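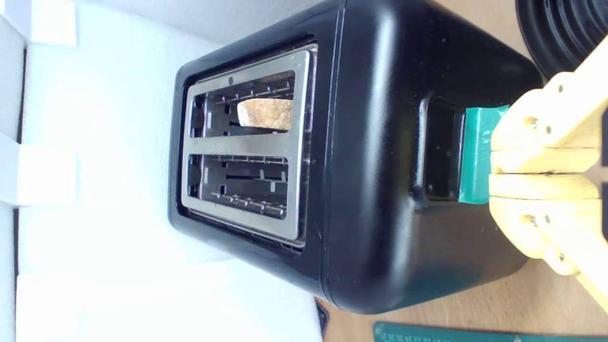 Ticket 253 - Cliruvar gripper kit, lever task stops before the end
Opened by: Marijke Verbeke, Rarnton
Product: Cliruvar two-finger kit with soft pads, on trial from Grundden
Status: waiting for supplier

We have the Cliruvar kit on trial since January and I write because the toaster lever task does not finish reliably. The arm finds the lever channel well, and the green pad goes into it and sits against the lever, with one slice of bread in one slot and the other slot empty. From there the push down should start. In many of our runs the controller reports "contact lost" and the arm goes back to its home position. The bread stays up, and I must clear the error by hand.

What I have tried so far:
Closing force set lower, then back to the default. No difference.
Approach speed reduced to 5 mm per second. The error comes later, but it comes.
Contact timeout raised to 200 ms. This helped a little - two good runs, then the error again.
Finger screws checked and tightened. None was very loose.

My questions: is the pad meant for pushing sideways and down, or only for gripping? It has some lighter, worn patches on the surface. Should we replace it already during the trial?

Reply from Hyun, Grundden support
Thank you for the clear notes, Marijke. The pad may be used for pushing, but the contact threshold in the default profile is made for gripping. Please load the profile "push 2" and put the timeout back to its original value. I will send a new pair of pads, so we can compare.

Marijke Verbeke
Profile loaded this morning at 10:15. The first runs went to the bottom of the lever without error. I will not close the ticket yet - I prefer to repeat the test with the new pads first. Please tell me also the price of a spare pair, it is missing in the offer.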